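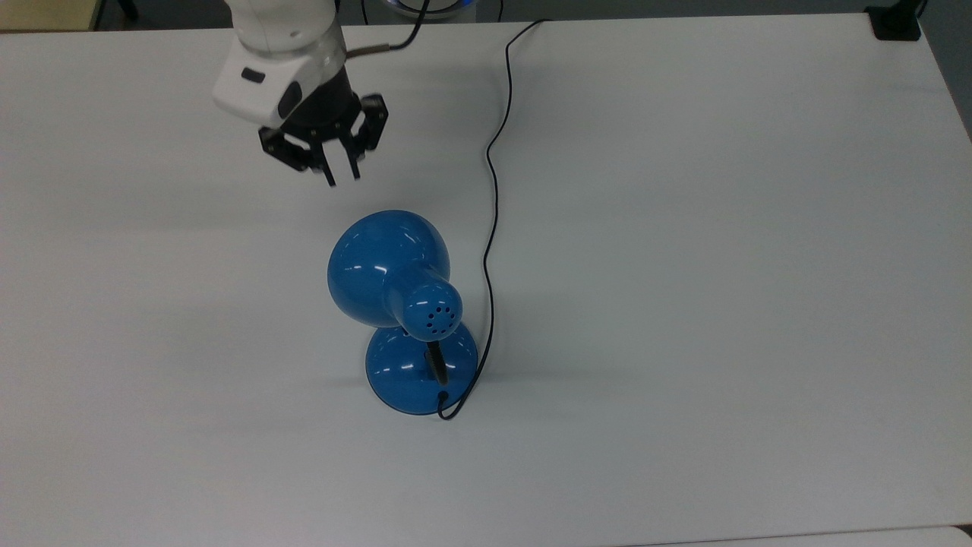 How to Make Overnight Oats in a Jar

Filed under: Breakfast, Make Ahead
4 Comments | 51 Shares

Overnight oats take a few minutes to put together and keep in the fridge for up to 4 days. Use old-fashioned rolled oats. Instant oats go mushy, and steel-cut oats stay too hard for my taste.

For one jar:
1/2 cup rolled oats
1/2 cup milk
1/4 cup plain yogurt
1 teaspoon chia seeds
1 teaspoon maple syrup
Pinch of salt

1. Put the oats, chia seeds and salt in a pint jar and stir.
2. Add the milk, yogurt and syrup. Stir again, down to the bottom – the chia likes to clump there.
3. Put the lid on and refrigerate overnight.
4. In the morning, stir in a splash of milk if it looks thick. Top with fruit or nuts.

Frozen berries can go in the night before. Bananas should be sliced right before you eat.

Comments

Apolline Tessier
Made these with oat milk and they set up fine. I left out the syrup and used a chopped date.

katano69
Can you warm them up?

Reply from author
Yes – take the lid off and microwave for a minute, then stir.

Odoi
Doubled the chia. Too thick for me, will go back to one teaspoon.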